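Section 2: Opening the tower and changing the hard drive

The box the Londden kit comes in promises a drive swap in minutes. Perhaps, if every screw turns and every cable reaches. Set aside an afternoon in May and see how far you get.

1. Shut down, switch off at the wall and pull the power cord. Hold the power button for a few seconds. The leaflet skips this step. Do it anyway.

2. Lay the tower on its side and take off the side panel. "Tool-free" usually means two screws you will need a screwdriver for.

3. Unplug the data cable and the power cable from the old drive. Pull on the plug, never on the wires.

4. Squeeze the ends of the plastic caddy and slide it out of the cage. If it sticks, look for a trapped cable before you pull harder.

5. Fit the new drive in the caddy, label up, and slide it in until it clicks. A click alone proves little, so tug it gently.

Note: Niltix sells a caddy grease under part number 353. We have yet to find a caddy that needed it.

Caution: If the processor is out, keep it flat with the contacts untouched, and keep your sleeves away from the open socket.

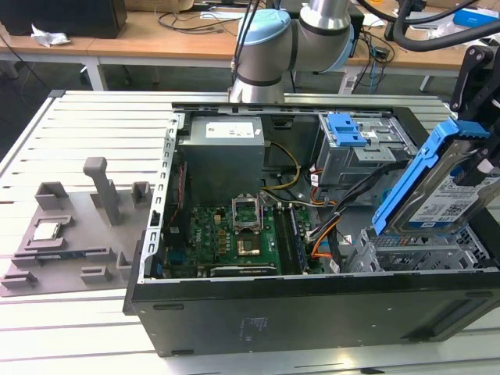 Hard drive and open case, with the parts tray at the left
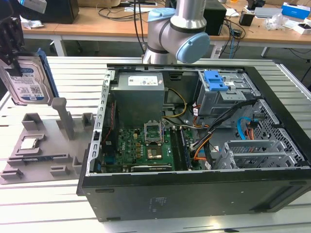
Do I have to copy my files before changing the drive?
Copy them first, to a separate disk, and open a few of the copies to check. Cloning software makes large promises, and a progress bar at the end of its run is no proof that your files are there.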